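Basket for vegetables on the counter, yes or no?

puria60
I want to stop keeping vegetables in plastic bags. My kitchen is small and gets warm after noon. Does a woven basket really help, or is it only for decoration? I buy peppers, onions and sometimes eggplant.

Kedik
It helps with onions. For peppers I would say no, please put them in the refrigerator. In a basket mine became soft in three days.

shirima_9
I do not agree with Kedik about all peppers. The thick sweet ones, yes, they get soft. But long green chilies I use so fast that the basket is the best place. I see them and I cook them. Mine is round, with a loop handle, and part of the weave is open so the air can pass. 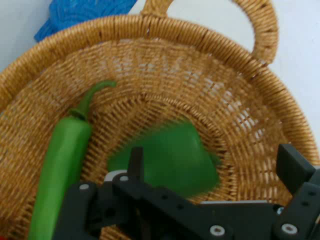 I shake out the crumbs every evening and wipe the inside with a dry cloth — never a wet one, the smell stays in the weave for a long time.

Kedik
Fine, for chilies I can accept. But if you cook only on weekends, they will wrinkle. My advice is still the refrigerator.

puria60
Thank you both. I cook every day, so I will try with chilies and onions. Should they be together?

shirima_9
I keep them apart. Onion skins go everywhere and it is annoying to clean. A second small basket is enough.

Contact | © Grokudeo Forums | Back to top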